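Can It Set My Table Yet?

I have wanted a machine to tidy my kitchen since I was six, so when Mahfuz Jayawardena asked me over to Lakodach to watch two arms shift some dishes and fruit, I drove 191 miles (yes, really!) and brought snacks. The chore is one my nephew does while yelling about cartoons: fruit, bowl, plate.
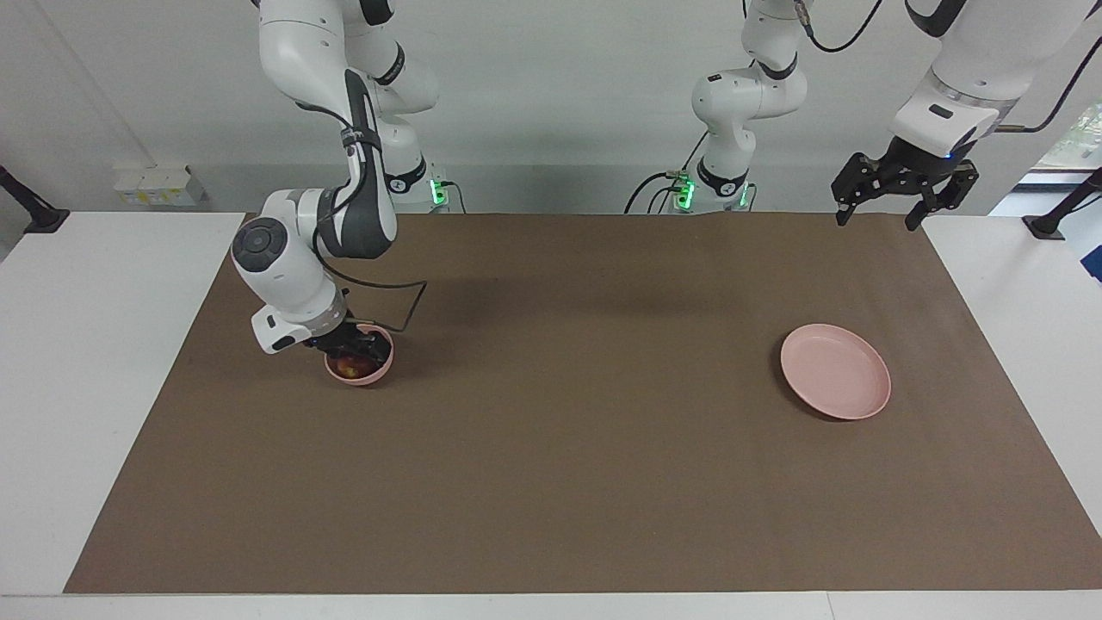
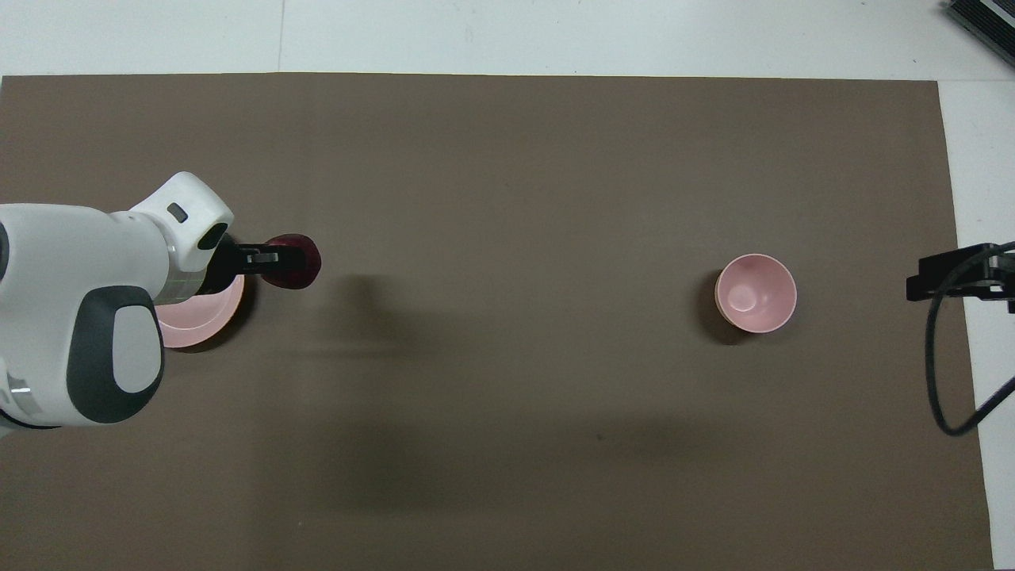
What I'd Let It Do

Moving fruit, sure, I'd hand that over tomorrow! My sink on a Sunday night is another matter – greasy pans, a lost spoon, somebody's gum. Mahfuz wants to try a real kitchen in September, and I've offered mine, though I might hide the good glasses first.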